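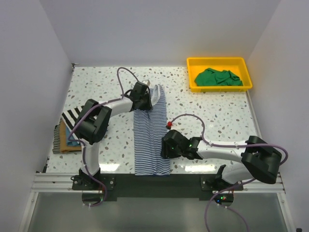
Keeping Holiday Craft Paint and Glue Off the Table

Cover the table before the paint comes out. An old vinyl cloth turned fuzzy side up stays put better than newspaper, and it can be wiped down and folded away until next December.

Pour paint into muffin tins, a spoonful per cup. Small children will use all of whatever you give them, and a spoonful covers nearly 10 salt dough stars.

Glitter goes in a rimmed baking sheet. Shake the ornament over the sheet, tap it twice, then funnel the leftovers back into the jar with a folded index card. A lint roller picks up what lands on the floor.

School glue comes off with warm water and a plastic scraper. Hot glue is easier cold — hold an ice cube in a bag against it for a minute and pry up the edge.

Rinse brushes right away, bristles down. Dry them flat on a rack.

Salt dough needs a full night on the counter before painting. Ornaments thicker than a pencil need longer, and should be turned over in the morning.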